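Why Do Pens Live in a Pot?
By Fereshteh Ranjbar
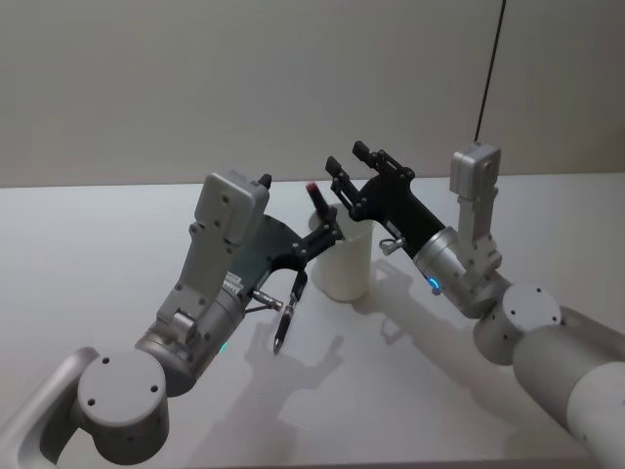 A small white cup makes a good home for pens.

Have a look at the place where you do your drawing. Is there a cup on it, or a mug, or perhaps an old jam jar with pencils poking out of the top? Lots of homes and schools have one, and most of us stop noticing it after a while, which is a shame, as a pen pot is quite a clever thing when you think about it.

Let's begin with rolling. A pen is usually long and round, and round things love to roll. Put one down on a table that slopes even a tiny bit and off it goes, over the edge and under the radiator, where it will stay until somebody does the hoovering. Stand the same pen up in a pot and it can't roll anywhere, however much you bump the table with your knees!

Now for the leaning. Drop a single pen into a cup and it hardly ever stands up straight. It tips over until it rests against the rim, and there it stops. The bottom of the pen pushes on the cup in one place and the rim holds it up in another, so the pen stays put. Add more pens and they start to lean on each other as well, rather like people squashed together on a bus.

Why doesn't the whole pot fall over? Well, sometimes it does! Everything has a balance point, and a pot stays standing as long as that point is above its bottom. A tall, heavy pen in a short, light cup pulls the balance point higher and over to one side. If your cup wobbles, pop a few clean pebbles in the bottom. My niece did this with an old yoghurt pot and it has stood on her windowsill ever since December, through two visits from next door's cat.

Then there is the question of which way up. Pencils are easy — points to the sky, so they don't get blunt or snap. Felt-tips are trickier. The ink inside soaks slowly through a soft middle, a bit like water in a sponge, and some people like to stand theirs with the tip pointing down so that the ink stays near the end you draw with. Whichever way you choose, push the cap on until it clicks. A felt-tip left without its cap dries out, and then it only makes that sad, scratchy, pale line.

Something to try at home
Find 5 empty containers, some wide, some narrow, some tall and some short. Put the same pen in each one and see how far it leans. Then give each container a very gentle nudge with one finger. Which one tips first? Draw what you found, and put the pen back in its pot when you've finished.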